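Doltik Interview Prep: twelve weeks with the paid plan
August 9, 2024

Doltik is a browser-based practice service for people applying for junior and mid-level software jobs. It sells timed coding exercises, recorded mock interviews and a CV checker. I used the full plan for twelve weeks while moving out of a support role, and paid for it myself.

Plans and cost

There are two plans. The basic one gives access to the exercise library and nothing else. The full plan costs £285 for three months and adds the mock interviews, written feedback and the CV checker. There is no monthly option on the full plan. Cancelling early stops the renewal but does not return any money, and this is stated only on the second page of the checkout.

Exercises

The library holds 122 exercises, sorted by topic and then by difficulty. Topics cover arrays, strings, trees, graphs, SQL, basic system design and a short section on reading other people's code. That last section was the most useful to me. Each item gives a few hundred lines of working but untidy code and asks for a fault to be found and explained in writing. Two of my later interviews used the same format.

Difficulty ratings are uneven. Several graph exercises marked "medium" are harder than most of those marked "hard" in the SQL section. The editor supports Python, Java, JavaScript and C#. Go is listed on the sales page but was still greyed out when my plan ended. The tests run quickly, and the error output is passed through unchanged, so a stack trace reads as it would on your own machine.

The editor saves on each run and at no other time. I lost twenty minutes of work to a closed tab before I noticed this. There is a setting called "keep drafts", off by default, which fixes it.

Mock interviews

The full plan includes six mock interviews of 45 minutes each. Slots are released a week ahead and the evening ones go fast. All of my interviewers were working developers, and five of the six had plainly read my CV beforehand. The sixth asked me to describe my degree, which I do not have.

Feedback arrives as a form with scores for problem solving, communication and code quality, plus a free text box. The text box is where the value is. One reviewer wrote half a page on how I named variables under time pressure. Another wrote "good, keep going". Doltik sets no minimum length and, judging by those two, does not check.

Recordings are kept for 26 days and can be downloaded as a single video file. Download them. I went back to mine in the final fortnight and found that I talked over the interviewer in four out of six.

CV checker

This is the weakest part. It compares a CV with a pasted job advert and returns a percentage and a list of missing terms. Pasting the advert into the CV raises the score to the maximum. It also has a limit of 3000 characters per section, with no warning when text is dropped. I had better results from the free template at Marchetti, a plain two-column document with notes in the margin.

Comparison with Skellutum

I had used Skellutum for a month the previous September. 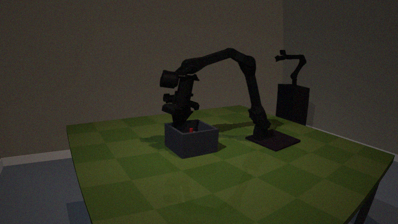
Skellutum has the larger library and a better search, and its basic plan is cheaper. It has no live interviews. Its model answers are longer and explain why the slower solution is slower, where Doltik tends to give the final code with two lines of comment. For someone who already interviews well and needs practice at the keyboard, Skellutum is the better purchase.

Support

I contacted Doltik twice. A billing question was answered the same day. A report of a wrong expected result in a date-handling exercise took nine days and was closed as "working as intended". The exercise was corrected a week after that.

Outcome

I had four interviews in the period and accepted an offer from a small logistics software firm in Illitby. The offer followed a take-home task and a code reading session. I would pay for the mock interviews again if they were sold separately. At the time of writing they are not.

Score: 7 out of 10 for the full plan, 5 out of 10 for the basic.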